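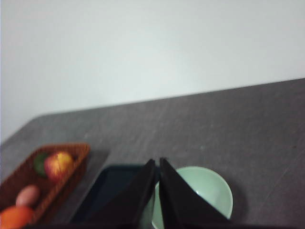
What Two Senior Cats Have Taught Me About Getting Old

If you've been reading for a while you already know Braluvex and Valtalico, my brother and sister pair with the ridiculous names (my nephew was in charge, he was six, he made them up on the spot and refused all other suggestions). They came home as kittens you could hold in one hand, and somehow, while I was busy paying bills and buying new couches, they turned into old cats! I still call them "the kittens" at the vet's office and the lady at the desk is kind enough not to say anything.

So many of you wrote to me after my last post asking how they're doing and what has changed, so I thought I'd put it all in one place. I'm not a vet, just somebody who has cleaned a lot of litter boxes, so please ask your own vet about anything that worries you.

The jumping

The first thing I noticed was the bed. Braluvex used to sail up there from a standing start, usually right onto my stomach. Then one winter he started doing this little wiggle first, and looking up, and wiggling again, and sometimes he'd just walk off like he'd never wanted to get up there in the first place. I thought he was getting lazy. I feel bad about that now! When I mentioned it to the vet she felt along his back legs, took some X-rays, and told me he had arthritis in both hips.

If your cat has stopped going to a favorite high spot, or goes up in stages when it used to be one leap, please bring it up at the next visit. Cats are so good at hiding it. He never limped and he never cried.

We bought foam steps for the bed and he ignored them for weeks. I tried treats, I tried catnip, I tried picking him up and setting him on the bottom step (he gave me a look). What finally worked was putting my old bathrobe over them so they smelled like me. Now he goes up and down all night long, and I know this because he likes to stop and sit on my hair.

The litter box

We had the kind with high sides because Valtalico is a digger, and I mean a DIGGER. But a high side is hard on sore hips, and Braluvex started going right next to the box on the bath mat. I swapped one of them for a big flat storage tub and cut one side way down with a utility knife. Sand the cut edge or cover it with tape so it isn't sharp. It isn't pretty, but the accidents stopped that same week and I didn't have to buy any more bath mats.

The other box I left just as it was for her ladyship, and she still throws litter all the way to the hall.

Food and weight

This is the one I get the most questions about. When they were young I left a dish of dry food out all day and everybody was happy. As they got older, he got rounder and she got thinner, and with one shared dish I had no idea who was eating what. Now they get their meals in separate rooms with the door closed, at seven in the morning and again at suppertime. It took a while and there was a lot of yelling through the door, mostly his.

Her weight loss did have a reason, and I'm so glad I had her blood work done and didn't just put it down to age. It was her thyroid. She takes a small pill twice a day, and I hide it in a bit of soft food - the fishier the better - and about half the time she eats around it and leaves the pill sitting there, perfectly clean. Then we try again.

I also moved the water away from the food, and put out a second bowl by the back door. A wide one seems to suit them best. I like a plain ceramic bowl because it's heavy enough that nobody can push it across the floor, and it goes right in the dishwasher.

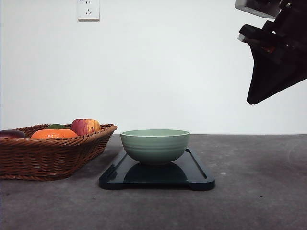 Valtalico drinks more than she used to, so I keep an eye on how often I'm filling it up and I tell the vet if that changes. I started writing things down on the calendar in the kitchen, just a "W" when I fill the bowl and a "P" when the pill actually goes down. It has come in handy more than once.

Brushing

She keeps herself up beautifully, but he can't reach his lower back anymore and he was getting mats just above the tail. I brush him every evening while I watch my shows. Short sessions! If I go past the second commercial break I get a warning nip. A reader, Vilém Hubáček, wrote in to suggest warming the brush in your hands first, and I laughed when I read it, but I tried it and Braluvex does seem to mind it less. Thank you, Vilém, and give your old girl Kernholm a scratch from me.

Nights

I wasn't ready for the yowling. Sometime around three in the morning she will stand in the hallway and just holler, and when I get up she looks surprised to see me. The vet checked her blood pressure and her eyes, and we're watching it. I put a night light in the hall and I call out her name from bed, and a lot of the time that's enough and I hear her little feet coming. In August we had all the windows open and I'm sure the whole street learned her name.

They sleep more now, and they sleep closer together than they have in years. This afternoon they were in the one patch of sun by the dryer, his chin on her back, both of them snoring. I stood there with the laundry for much too long.

Next time I'll write about heated beds, which a few of you have been asking me about. Tell me about your own old-timers in the comments, I read every one!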